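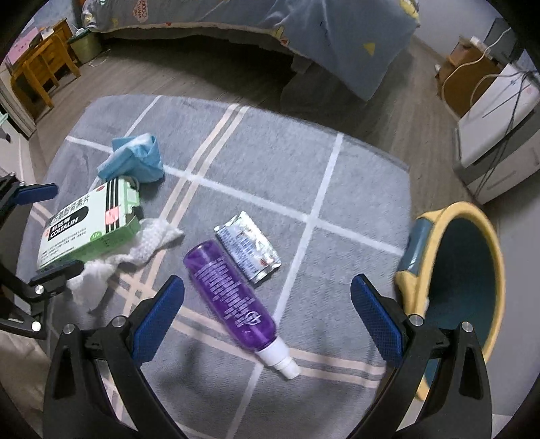
How to Send Money and Mail to Someone in Immigration Detention

I've been writing to detained folks for a while now, and the first question I always get is "okay, but how do I get them forty bucks for phone calls?" So here's how I do it!

1. Find the A-number. It's on almost every piece of paperwork the family has. Write it down twice (I once swapped two digits and spent a whole afternoon on hold).

2. Call the facility and ask which payment company they use. It changes. Piroska Major, who taught me all this, still calls before every single deposit.

3. Start small. I put in $40 the first time and wait until the person tells me it showed up. Keep the receipt number.

4. Mail a plain letter. White paper, blue or black ink, no stickers, no glitter, no perfume. Full name and A-number go on the envelope, and your return address too.

5. Check where they are again before you mail anything else. People get moved overnight, and my April letter came back after 77 days with a yellow label on it.

Updated 14 May 2019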